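Visit to the Kristiansen student robotics workshop

March 12, 2019

Our club has been talking for two years about starting a manipulation project, meaning robots that pick things up instead of robots that drive around a field. We are a driving club. We have a shelf of wheeled bases and not one hand among them. So when the Kristiansen school announced an open afternoon for its robotics class, four of us signed up and took the early train.

The school is a 15-minute walk from the station, uphill. The front entrance was closed for repaving and a paper sign sent us through the bike shed. We were late by a few minutes and missed the welcome, but the coffee was still out.

The workshop is on the lower floor, in what used to be the print room. It is one long room with a side room at each end. The class meets there two afternoons a week, and students can stay until six if a teacher is in the building. Tormod Boström teaches it. He came from a packaging company and has run the class since September, when the previous teacher moved to the upper school. He gave us a short talk standing up, with no slides.

There are three projects this year. Each has its own name, picked by the students, and its own corner of the room.

Jirkel is the oldest of the three. It is a sorting line made from a conveyor belt that the class bought used. Blocks go past a color sensor and a paddle pushes them into one of three bins. The students in charge of it had it apart when we arrived. The belt had been pulling to the left, and they were moving the roller mount over with washers. They put it back together while we stood there and ran a batch for us. It still pulled to the left, a little less than before, they said. One of them wrote the washer thickness on a piece of tape and stuck it to the motor housing. We liked that and have already started doing it at home.

The sorting code is short. It fits on one sheet, which was taped to the wall next to the belt with notes in three colors of pen. The hard part, according to the students, was the lighting. The sensor gave one set of readings in the morning and another after lunch, when the sun reached the windows. They ended up building a cardboard tunnel over it.

Hurach is a small walking robot with six legs. It was on a charger for most of our visit. We saw it take one lap of a table near the end of the day. The legs are cut from sheet plastic, and the students have broken enough of them to have a box labeled "legs, second quality." They use these for testing new foot pads. The walk is slow and quite loud. I asked about the noise and was told it comes from the gears in the servos, and that better servos cost more than the rest of the robot put together.

Lunch was soup and bread in the cafeteria. Visitors paid at the door, exact change preferred. We sat with a group from another club who run a spring competition for younger kids, and spent most of the meal comparing rule books. Theirs has no weight limit. Ours has had one from the start, and we could not remember who put it in.

After lunch we went to the room we had come for. Pledari is the manipulation project. The students are teaching an arm to pick up small household things and put them somewhere else, and they do it by collecting a large number of examples by hand. A student holds a gripper tool, does the task, resets the table, and does it again. Each run is recorded and gets a line in a notebook. The goal for the school year is 1,000 good runs. On the day of our visit they had 854 in the notebook, plus a separate list of 206 that had been thrown out.

I spent some time with the thrown-out list. Most entries had a reason next to them in pencil: "dropped," "hand slipped," "started too early," "wrong object." Several just said "no." Boström told us the class argued for weeks about what should count as a bad run. At first they threw out every run with a fumble in it. Then they decided that a fumble followed by a good recovery was worth keeping, and went back through the old ones. That is how some of the numbers in the notebook came to be crossed out and written in again.

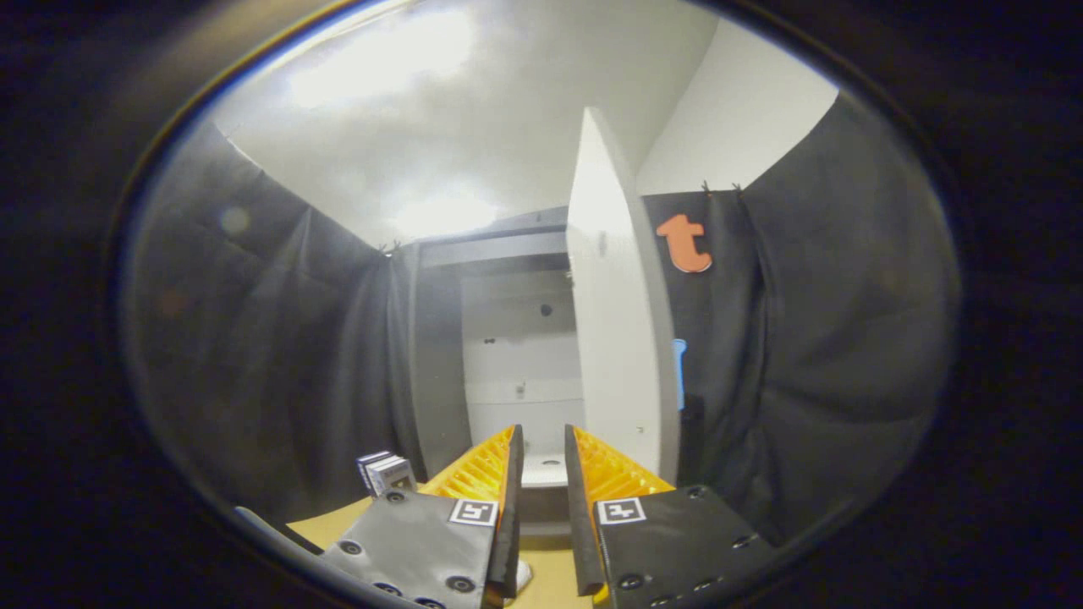
The question our group cared about most was the fingers. We have tried hard plastic ones on the bench and they let go of nearly everything. The students went through several versions as well, and they were generous about passing the old ones around. What they wanted was something that gives a bit on contact but does not fold. Yellow ribbed pads with black rubber along the inner edges, set facing each other on dark gray plates, are close to what we had sketched ourselves, and I copied the layout into my notebook, screw heads included. The square black-and-white markers go on the plates near the pads, one per side. We would not have thought to leave space for those.

We each got a turn with the tool. It is harder than it looks. The students do it smoothly and at an even speed, and they had us practice on a sponge before anything else. My first three tries would have gone straight onto the list with "no" beside them. The trick, as they explained it, is to stop looking at your hand and look at the thing you are picking up.

Batteries were the other topic. They keep two sets going and swap at the half hour whether they need to or not — they lost a whole afternoon of runs early on when a set went flat and the files did not close properly. After that they also started copying everything over before going home.

The arm itself did a short demonstration at the end. It moved a cup from one side of a tray to the other three times out of five. On one miss it closed its fingers beside the cup and carried nothing across, very carefully. The students wrote all five down.

What we are taking back to the club:

Start a notebook before buying any parts.
Agree on what a bad run is in the first week.
Order soft material for the fingers, enough for several versions.
Ask about the used conveyor seller. Boström promised to send the address.

The train home was the 5:40. There is a later one, but it stops everywhere. Anyone from the club who wants to see my finger sketches can find them in the blue folder by the drill press, and we will talk about a budget at the next regular meeting.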